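Search this manual Enter keyword Go
Home Products Lamps Manuals Spare Parts Contact

Section 2: Setting Up the Desk Lamp

This section applies to Starkulwood desk lamps with the two-cup base. Read all of it before connecting the lamp to power.

2.1 Choosing a Location

The lamp must stand on a firm, level desk. Allow a clear space of 26 inches above the desk surface so that the curved arm is not pressed against a shelf.

CAUTION: Do not place open drinks between the lamp and the wall outlet. Bottles and tumblers kept on the same desk should be closed or moved well behind the work area.

2.2 Unpacking

1. Open the carton on the floor and lift the lamp out by its base. Do not pull on the arm.
2. Remove all paper and film from the two cups in the base.
3. Check the contents against packing slip 713. Report missing parts to the Ellau service desk, attention Helmut Stüber.
4. Keep the printed carton flat until the lamp has been tested.

2.3 Connecting

1. Stand the lamp at the back of the desk with the cups within reach.
2. Run the cord behind the base, away from scissors and other sharp items.
3. Insert the plug fully and switch on the lamp.

NOTE: Small chargers and cables that are not in use should be kept in a shallow box beside the lamp. An ordinary cardboard box with the top flaps removed is suitable. Sponges and other cleaning items may be stored in an open basket.

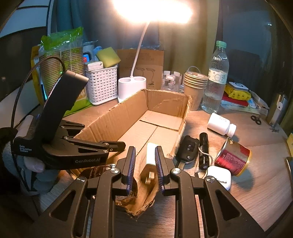
The lamp, with the box and basket on the same desk.
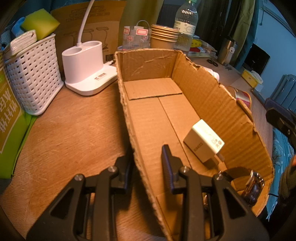 2.4 Using the Base Cups

The cups are intended for pens, rulers, and similar light items. Do not pour liquid into them, and do not use them to hold a charger that is plugged in.

If the lamp leans after the cups have been filled, remove the heavier items and check that the base plate lies flat on the desk. For replacement base pads, order part 116 from the Tundach warehouse.

Continue to Section 3, Cleaning and Care.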